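We use cookies to remember your settings. By carrying on you agree to our cookie policy.

Let walking games be short

December 2018

I finished Trodden in one evening, and I have been arguing with people about it ever since. It costs less than a takeaway, it has 6 chapters, and you spend all of them walking across a valley looking for your brother. The most common complaint on the store page is that there isn't enough of it.

I think there is exactly enough. In October I gave up on a much bigger game after 39 hours. I had 300 feathers in a bag and no memory of why I wanted them. The map was still covered in icons, and I felt tired every time I opened it.

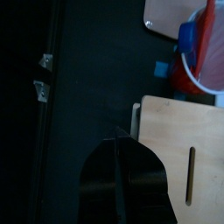 A black gripper against a dark work surface.

Mirsad Matić, who I share most of my games with, disagrees. He has two children and buys perhaps three games a year, so he wants each one to last until the next. That's fair. But he also admits he has never seen the ending of half of them.

Trodden does have faults. The river crossing is fiddly and the save points are too far apart – I lost twenty minutes to one fall. Fix those by all means. Please don't patch in a crafting system.

Recent posts
Ovia: the demo, replayed
Zlatko Nedeljković on writing for puzzle games
Reader letters: your worst save file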